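In praise of the slow club

I have been helping at the Beyene robotics club since the December before last, and in that time I have been asked the same thing by parents at the door more often than I can say. When are they going to compete? It is a fair question, and a kind one really, as it usually comes from somebody who has just watched their child talk about grippers all the way through tea and would like to see a cup on the shelf for it.

We did compete once. We took 21 children to the Nodivora day, and there were 359 young people in the hall, and it was loud and thrilling and I ate far too many crisps. Our lot came home happy enough. But what I remember best is how little any of them had touched anything. One child drove, one held the clipboard, and the rest stood behind a rope and cheered (very nicely, I must say!).

So this year we have gone the other way, and our project, which the children christened Handico after a long and heated vote, is simply about picking things up. Small things, awkward things, the sort of odds and ends that live at the bottom of everybody's kitchen drawer.

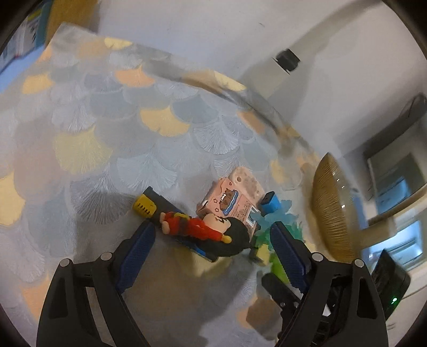 It sounds dull, I know, and I thought so too for the first week or two. Then I listened to two ten-year-olds argue for most of a session over whether it is better to come at a thing from the side or from straight above, and I changed my mind. They had opinions about friction! They went home and practised with the salad tongs.

I am not against competitions, and if Nodivora will have us we may well go again. I only think a club should be allowed a year of pottering, with no score at the end of it, and that parents might ask at the door what got picked up today.

March 1, 2019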